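Bo-ram Gil
February

Thread on getting the sandals ready before the warm weather. 39 pairs in the hall closet between me, my sister and her girls, and I'm going through all of them this month.

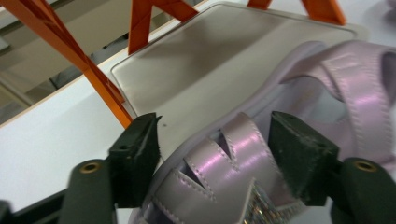
Lavender is the color I get asked for most. My niece wants it for a wedding in the spring and her cousin wants the same, so anything pearly goes in its own box.

2/ Straps first. On the crisscross kind, dirt sits along the stitching. I use a dry baby toothbrush and go with the rows of stitches, never across them. Takes me 13 minutes a pair if I don't stop to talk.

3/ Shiny finishes: damp cloth, one drop of dish soap, wipe, then a second cloth with plain water. No alcohol wipes. I took the shine off a gold pair that way last summer.

4/ Glitter straps get the least handling. Press a bit of tape on lightly to lift lint and leave it there. If you rub, you'll be finding glitter in the sink for weeks.

5/ Soles get done last, with the sandal upside down on a tray so the grit stays in one place. Old toothbrush for this, not the one from the straps.

6/ Tala Twal asked about creases. Stuff the straps with tissue and leave them overnight. Soft creases ease out. The sharp ones on my brown pair never did.

7/ Boxes: I had been using the Zokalico ones but the lids bow when you stack them. Moved to plain shoeboxes with the size written on the short end.

8/ 13 pairs finished so far. Four are going to Sajib Chowdhury for his daughters, sizes are in my replies. One more pair has a loose buckle and I still need to find the small pliers.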